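# About Sanby

Hi, I'm Viktória Boros, and I run Sanby, a small site and newsletter about animated comedy. I watch far too many cartoons and then I write about them, mostly at night, mostly with the captions on. 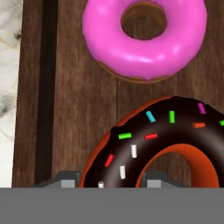 It began as an email to six friends. I'd been complaining about a sitcom called Devis that got pulled after one season, and one of them told me to please put it somewhere other than the group chat. So I did! The first issue was a very long rant about the Devis finale (the one with the ferry), and people kept forwarding it. We have 3000 subscribers these days, and I still get mail about the ferry.

Gladys Muriithi came on board in October of our second year. She'd written to tell me I'd gotten a voice credit wrong, and she was right, and then she was right again the next week, so I asked if she'd like to do it before we published. She edits everything now and writes the storyboard column, and she's the one who'll sit through a commentary track twice to check a single line. We don't agree on much. She thinks musical episodes are the best thing a show can do with its budget, and I leave the room.

## What we write about

Shows for grown-ups, mainly, old and new. Episode reviews, long interviews with the people who draw and time and color the things, and a running list of episodes that have been pulled, trimmed or bleeped somewhere along the way. The list is called the Conex file, after the shoebox of tapes I started it from — Conex was printed on the lid and I never thought of a better name. It has 29 entries so far, each with what was changed, who said so in public, and whether you can still watch the original cut. If we can't confirm a change, it stays off the list, which means we get a lot of cross email from people who are sure they remember a scene.

We don't review shows for little kids (neither of us has any, and we'd be guessing), and we don't run leaks. If a writer tells us something off the record it stays there.

## Who pays for it

Readers do. 900 of you have a paid subscription, and that covers hosting, captions for the podcast, and what we pay our guest writers. We take no money from studios or streaming services. We do accept early screeners, and when a review is based on one it says so at the top.

The podcast is called Borbély, after my grandmother's side of the family, and it comes out whenever Gladys and I have both finished the same show.

## Writing for us, or to us

Pitches are welcome all year. Send a paragraph on the idea and a link to something you've written, even if it's just a blog post. New writers get the same rate as everyone else. Corrections go straight to Gladys, who enjoys them, and we note every fix at the bottom of the piece. For everything else, including the ferry, use the contact form and I'll write back — usually after dinner.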